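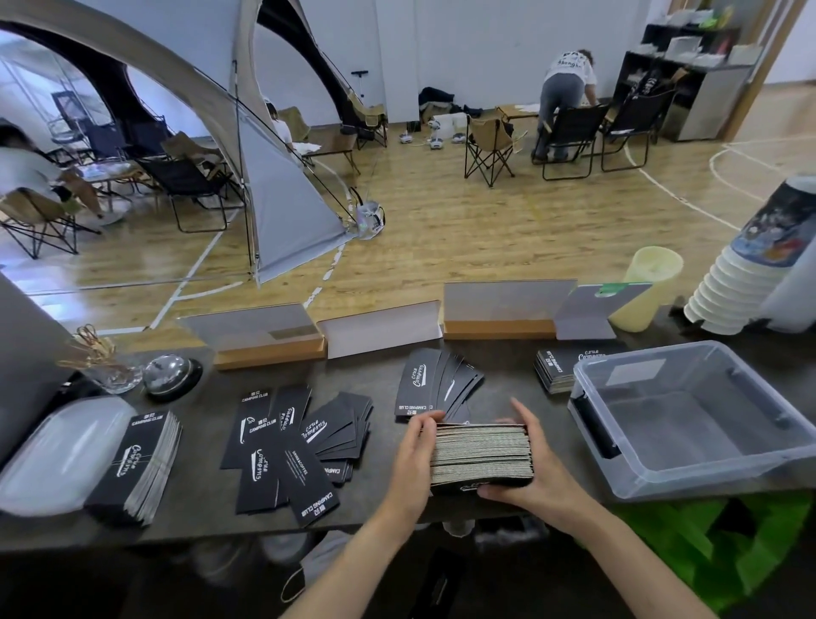

Progress report to the Alhassan Fund

Project: Working rules for recording hand tasks used in robot training
Grant holder: Clultedberg
Report prepared by: Lindiwe Mofokeng
Position as at 25th February

1. Where we are

The second draft of the rules is finished and is in use at both sites. It replaces the loose set of notes we were working from when the grant began. The rules cover how a table is set up, what the person doing the task is told, who else may be in the room, and how a recording is checked before it goes into the training set for the Hulemach arm.

We have 421 recordings made under the second draft. Another 65 were made under it and then withdrawn at checking. Recordings made under the old notes are kept in a separate store and are not counted in this report.

2. Table tasks

Most of the work this period was on flat card goods: squaring up a thick stack of sleeves, standing sleeves on edge, gathering loose cards into a pile. These are awkward for a gripper and easy for a person, and the first draft said very little about them. Kenta Murakami rewrote the section. The main changes are:

Both hands stay over the table from the start of the task to the end.

The task starts from whatever state the goods are in. Cards lying at angles on top of each other are left like that. Under the old notes people were tidying up first, and we lost the part of the job the arm most needs to learn.

Other things that normally live on the table stay on it. A service bell, a jar or a stack of paper cups is left in place unless it blocks the task.

Print on the goods may face any way, including upside down to the worker. The task sheet says if it matters.

A dropped item is picked up and the task carries on. The recording is marked "drop" and is not cut.

Johannes Kekana asked for a limit on stack height. We have not set one. He and Kenta will test some heights and propose a figure.

3. Other people in the room

This section took the longest. Our first draft assumed a closed room with one worker. In practice we want ordinary rooms, with people sitting and working at other tables in the background, and the rule had to be rewritten to allow for it.

The rule now reads: anyone who may come into view is told before recording starts, is given the one-page notice, and can ask at any time for a recording to be withdrawn. No reason has to be given. The person running the session writes down who was told. Faces are blurred before a recording leaves the site, and screens are turned away from the table or switched off.

Of the withdrawn recordings, 3 were taken out at the request of someone in the background. All were removed the same day. The rest failed on missing paperwork or on hands going out of view for too long.

4. Checking

Kwesi Kpodo runs the checks. Each recording is looked at by one person and a sample is looked at by a second. The two agree well on hands and goods. They agree less well on whether a task is finished — one checker accepts a slightly uneven stack and the other does not. We are adding a short set of reference pictures to the rules so that "square" means the same thing to both.

Adom Zakaria has moved the check sheet from paper to the Flirus form. It is slower to fill in but the entries can be searched, and missing notices now show up straight away.

5. Changes to the plan

We planned to reach around 800 accepted recordings by the end of the grant and still expect to. The written guidance for outside groups will be later than stated in the application. It depends on the stack height tests and on the reference pictures, and neither is ready. We ask the Fund to accept delivery in April. No extra money is requested.

6. Next steps

Finish the stack height tests (Johannes, Kenta)
Add the reference pictures and repeat the two-checker comparison (Kwesi)
Translate the one-page notice — we have had requests for this at both sites (Lindiwe)
Send the third draft to the Fund for comment (Adom)

The full text of the second draft and the current notice are attached. Questions on the withdrawal procedure should go to Lindiwe, and on the form to Adom.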